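Section 4: Setting up your sorting bin

I put off writing this section for ages because I figured everybody already had a way of emptying a bag of camping odds and ends. Then Femke Van Wijk asked me where her spoon had gone, and, well, now we have a Section 4.

You'll want a big metal bin with sloping sides and a table that can take the weight. I keep mine on a plain wooden one. Allow 10 minutes the first time.

1. Wipe out the bin and set it down in the middle of the table, well back from the edges.

2. Tip your bag in slowly. Small stuff slides down the slopes and ends up on the floor of the bin, so let it (that's what the slopes are good for!).

3. Spread everything out until each thing lies on its own patch of metal. Pouches, containers and spoons all want a bit of space between them.

Note: Drawstrings love to hook onto things. Pull each one clear before you lift anything out.
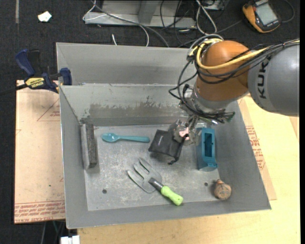

4. Start with the soft things. Open each pouch, feel down into the corners, and give it a gentle squeeze. I once found a tent peg that I'd been blaming Desta Bogale for since March.

5. Next come the containers. Look inside before you close anything up, and if there's a latch or a tab, try it with your thumb. A stiff one can be eased with warm water — never with a knife.

6. Leave the spoons and other flat things for last. They're easy to spot once the bulky stuff is gone, and they go in the side pocket, bowl end down.

Caution: Heavy blocks and anything with a rough face should stand against the wall of the bin, away from plastic. I've scratched a perfectly good lid by letting one slide.

Caution: Don't drag the bin across the table when it's loaded. Get a second person on the other end, or empty it first.

7. Check what you've got against your packing list. Mine is the Runcombe list from Section 2, with a couple of additions in pencil from Iman Nasr.

If something's missing, run your hand around the bottom of the bag again before you go and buy another. For repacking, carry on to Section 5.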